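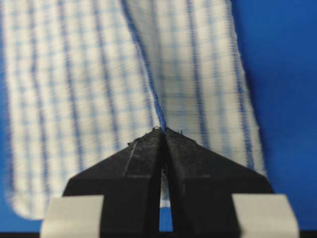 Why does my advance copy of Pollholm stop at chapter 7?
The file was cut short when it was packaged for the Gandix reader app. Delete the copy on your device, sign in again, and download the replacement, labeled build 2786.

Print this page | E-mail this page

Ticket 2763
Product: Pollholm (Fikholm series, book two), e-book advance copy
Opened: 10/09/2026
Handled by: Shagufta Pirzada, reader support, Beaudoin
Status: Open, waiting on one reader

Reported problem
Reader requested the advance copy through the newsletter. The book opens normally, but the last page shown is the end of chapter 7. The table of contents lists every chapter. Tapping any later one sends her back to the cover. Same result on phone and tablet.

Log

Asked reader for app version and file size. App is current. File is smaller than the one on our server.

Opened the same link on a test account. Got the short file. Not a problem with her device.

Checked the July sampler of the first Fikholm book. It opens to the end. Only Pollholm is affected.

Sent to production. They found the preview setting had been left on when the file was uploaded, so the app treated the full novel as a sample. The limit was removed and the book uploaded again as build 2786.

Downloaded the new build on the test account. All chapters open, and so do the map and the author's note. Bookmarks made in the old file do not carry over.

E-mailed the 2000 readers on the advance list with the steps below.

Steps for readers
1. Press and hold the cover, then choose Remove from device.
2. Sign out of the app and sign back in.
3. Download Pollholm again.
4. Open the details page and check the build number.

If the old build still shows, reply to your download e-mail and put the ticket number in the subject line. Please don't request a second copy through the newsletter form. It will send the same link.

Original reader says the phone is fixed but the tablet still shows the old build. Asked her to repeat step 2 on the tablet. No reply yet.

Print this page | E-mail this page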